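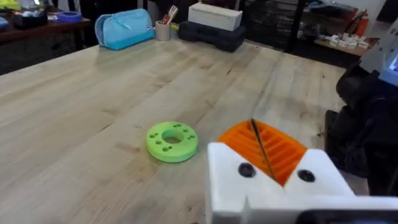
Bungate Shared Workshop: Progress Report to the Lauritsen Fund

Reporting period: to the end of October
Prepared by: Sigita Ramanauskas, Workshop Coordinator

1. Summary

The grant supports the fitting out of the ground floor room at Kenville as a shared workshop for small making and repair. The room is now in regular use. Members made 178 visits in the reporting period, and the main table has become the center of most of the work done there.

2. Main table

The butcher-block table is in service. Its pale strips already carry a few scuffs and faint darker streaks, and we consider this acceptable for a working surface. Hemant Rana has proposed oiling the top twice a year, and the first treatment is scheduled for the winter closure.

Small shared items are kept along the far edge so that the middle stays available for work. At present these are a light blue zippered pouch, a beige cup of pens and tools, and a black carrying case with a white box on top of it. Members have asked for a fixed place for each item. Labels will be added in the next period.

3. Printed parts

Members continue to make their own parts on the workshop's 3D printers. The lime-green disc on the table, a thick ring with a central hole and a pattern of smaller holes around it, is typical in size of the pieces now being produced. Maricel Lumanlan leads the introductory sessions and reports that demand exceeds the places available. We intend to add 2 sessions a month from the spring.

4. Secondary workbench

The dark wooden workbench remains cluttered, and it is the part of the room that has made the least progress. A roll of tape and a small bin of assorted items are still kept on the bench itself. The wall shelving ordered from Kumari arrived with the wrong brackets and was returned. A replacement order has been confirmed, and the bench will be cleared once the shelving is up.

5. Expenditure

Spending to date is $2,595, covering the table, lighting and the shelving deposit. A balance of $465 is held for the remaining shelving and the labels. Þröstur Bjarnason has reviewed the receipts, and copies are available to the Fund on request. No change to the budget is requested.

6. Next period

Installation of the shelving is the priority. We will also write a short guide to leaving the table ready for the next user, and will send the Fund a draft before it is posted in the room.

3 comments

Mikkel Steinarsdóttir: Could the guide say where unfinished prints should go? I never know whether to leave mine on the table.

Hemant Rana: Mikkel, a tray for these is planned with the shelving. Please put your name on the piece until then.

Maricel Lumanlan: The session list for spring is open. Please sign up at the front desk.

Shared 2 times

Contact the workshop | © Bungate Shared Workshop | Back to top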